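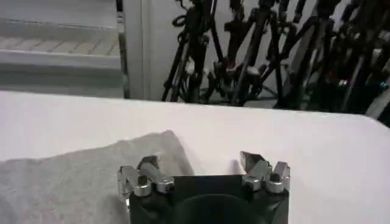
Issue 60

JARIA PUTS GRIPPERS SIDE BY SIDE ON LAUNDRY WORK
For immediate release, Wednesday

Drosedcombe. Jaria, the handling test workshop, today gives first results from its gripper comparison. Soft goods only this time. Grey cotton and similar, on a plain white table, two-finger metal linkages against softer designs from Thaler. Same controller throughout, the Clasta, no retuning between runs.

In all 1,766 grasps were logged before the end of November. Metal fingers did best on a thick fold or a raised edge. Weakest on cloth lying flat, where the tips tended to skate over the top.

"We wanted dull, repeatable numbers and we got them," said Berkay Karabulut, test lead. "Cloth is a pain. It never lands teh same way."
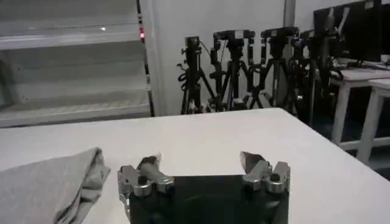
Wrist view or head view?

Both were recorded. Wrist cameras gave the better look at an edge close up, head camera far better for knowing which end of a garment was which. Jordan Hartley's team will publish 541 of the runs with both views matched up, the rest to follow when checked.

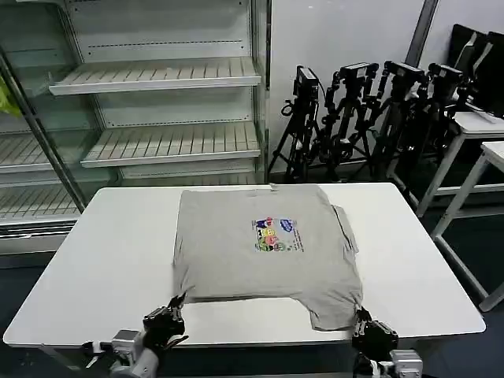
T-shirts get their own section in the full report, written by Yuzuki Tanabe. Two arms, one garment, 400 attempts. Holding both bottom corners at once, as on the grey shirt with the cartoon faces on its chest, is the starting point for most of the folds she compares. Sleeves are scored seperately.

Full report on request from Gertraud Eder, Jaria press desk, Drosedcombe. Interviews mornings only please.

ENDS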